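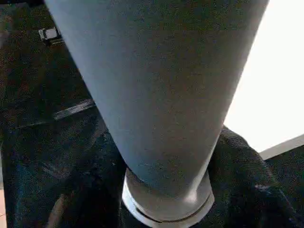 Covering tables and furniture: frequently asked questions

Which rooms at Kutgate need covers?
The Tumen and Zou workrooms. Tables in both rooms must be covered before any painting, gluing, sanding or plaster work. Covers are optional for sewing, paper craft and meetings.

What do you supply?
Black plastic sheeting, folded, one sheet per table. It is kept on the lower shelf in storeroom 233. You can bring your own sheet if it is big enough to reach past every edge of the table.

How do I put the sheet on?
Wipe the table and let it dry. Open the sheet fully on the table before pulling it into position, and let the spare plastic hang over the sides. Two people can do it in a couple of minutes.

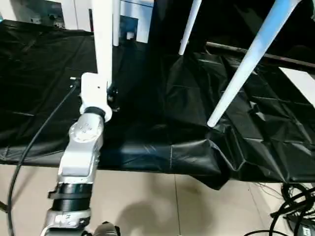
Black sheet over a table, with the front edge hanging in loose folds.

Do the creases need to come out?
No. New sheets keep their fold lines for a while and can be used as they are. If you need a flat surface for tracing or rolling clay, put a board on top. Please don't use an iron or a heat gun on the plastic.

Should I tape the edges?
Only underneath, and only with the low-tack painter's tape from the storeroom. Duct tape leaves residue on the tabletops and the cleaning is charged to the booking.

The sheet hangs close to the floor. Is that a problem?
It can be if people are walking past. Fold the extra length back under the tabletop and tape it there. Keep it clear of the doorway and the heaters.

Can I put chairs and stools upside down on a covered table?
Yes, if the feet and seats are clean. Lower them gently and don't drag them, as a dragged seat edge will tear the plastic. Metal stools should go on the floor along the back wall.

Can covers be reused?
Yes, as long as they are dry and have no holes. Shake off the dust outside, fold with the dirty side in and return them to the shelf. Sheets with wet paint or resin go in the garbage, not the recycling.

What happens if the table gets marked anyway?
Tell Ilona Farkas at the front desk before you leave. Fresh acrylic usually comes off with warm water and a cloth. Don't scrape it.

How many sheets can I take?
Up to 8 per booking. For larger groups, email Yurani Agudelo ahead of time.

Who do I ask about after-hours bookings?
Efraín Rivadeneyra, office 405. The office closes at 4:30 p.m.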